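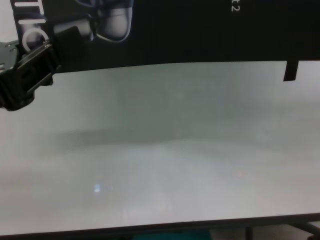 Posted in: Programmes / Before you join / FAQs

Vekuven Peer Groups: your questions

What is a Vekuven peer group?

A small group of managers who meet online once a month to work through problems from their own jobs. Each session lasts two hours. A facilitator runs the meeting, keeps time and writes up the actions each member has agreed to. There are no lectures and no homework beyond doing what you said you would do.

Who is it for?

People who manage other people and have been doing it for at least a year. Members come from housing, retail, logistics, local government, small family firms and charities. If you are about to take on your first team, look at Ondo, our starter course, which covers one-to-ones, delegation and difficult conversations. You can move from Ondo into a peer group when you finish it.

How big are the groups?

No group has more than 15 members. If someone leaves, we fill the place at the start of the next term and tell the rest of the group beforehand.

Will I be in a group with my own boss or a competitor?

No. We ask for your employer's name on the application form and we check it against the group list. We also ask you to name any firms you would not want to share a room with. That part of the form is seen only by the person who places you.

What happens in a session?

We start with a quick round of updates on last month's actions. Two members then bring an issue each. They explain it, the group asks questions, and only after that does anyone offer a suggestion. The last part is given over to setting actions for the coming month.

You will bring an issue of your own at least once a term. We let you know a month ahead when it is your turn, and you can swap with another member if the timing is bad.

I'm quiet in meetings. Will that be a problem?

It shouldn't be. The question round goes in order, so everyone gets a turn and you can pass if you have nothing to ask. Facilitators are told not to put people on the spot.
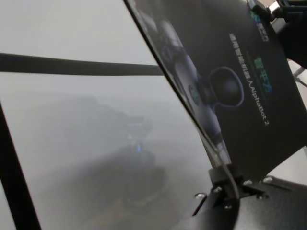
One member in the Arango group told us she passed on every round in her first two sessions and was never pressed about it. By the third she had a question she wanted to ask, and she says it was easier because she had already seen how the others did it.

What do the group names mean?

Nothing in particular. Arango meets in the mornings and Joter meets in the early evening. Both follow the same format and have the same fees.

How much time does it take outside the sessions?

Allow an hour a month for reading the notes and preparing your update. In a month when you are bringing an issue, allow two. We send a one-page form to help you set the issue out.

What if I miss a session?

Tell the facilitator as early as you can. You will get the written actions but not a recording, as we don't record any session. You can't make up a missed session in the other group, because members need to know who is in the room. Anyone who misses 3 in a row will be asked whether they want to carry on.

Is what I say confidential?

Yes. All members sign a confidentiality agreement before their first session. The notes list actions by initials and leave out the detail of the discussion. If your employer is paying, we will confirm your attendance to them on request and nothing else.

Can my employer pay?

Yes. Choose "invoice my organisation" on the form and add a purchase order number if you need one. Invoices are payable within 23 days. If you are paying for yourself you can spread the cost over the term by direct debit.

Can I try it first?

You can't sit in on a live group, for the reasons given under confidentiality. We do run an open taster in July, where people who don't know each other try the format with a made-up issue. It is free, and coming along doesn't commit you to anything.

How do I leave?

Email us before the end of term and your place will not be renewed. If you leave partway through a term we don't refund the remaining sessions, except in cases of illness or redundancy.

I've applied. When will I hear?

We reply to applications within two weeks. If there is no suitable place, we will offer you the waiting list, and you can come off it at any time.

We use cookies to remember your settings and to see which pages are visited. By continuing to use this site you accept our use of cookies. Manage preferences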